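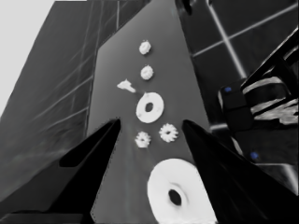 Course 301, Machines and Ordinary Work
Handout 6: Can it do the chore yet?
Mon 30 June

Read this before you watch any more demo reels. The claim this week is that robots are about to take over small-parts sorting and, soon after, the laundry and the dishes. The Pluddale survey lists 2322 tasks from homes and small shops. Go through it with a pencil and ask of each one: who set the table first?

Simulated work deserves the same question. Gears, washers and rings in a rendered world never arrive oily or in a torn bag unless a programmer puts the oil and the bag there. A good result in simulation tells you the motion is possible. It says very little about a Tuesday at the Umbridge shop. 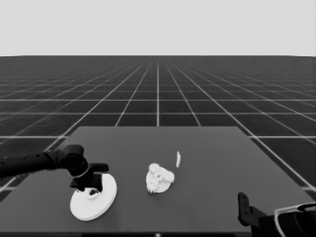 What to look for

Two arms are better than one for anything floppy or awkward, but they also double the ways to get stuck. Halby counts a grasp as a success once the fingers close. Jang wants the part put down where it belongs - a much harder test, and the one a shop would pay for. Use Jang's in your write-up.

Ask too how long a person would take. Most papers leave that out.
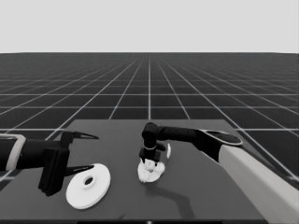
Fig. 2. Simulated tabletop, two arms. One gripper is down on the lumpy white object; the white disk lies by the other.

For next class: pick one chore you did this week and write down every step, including the ones you did without thinking.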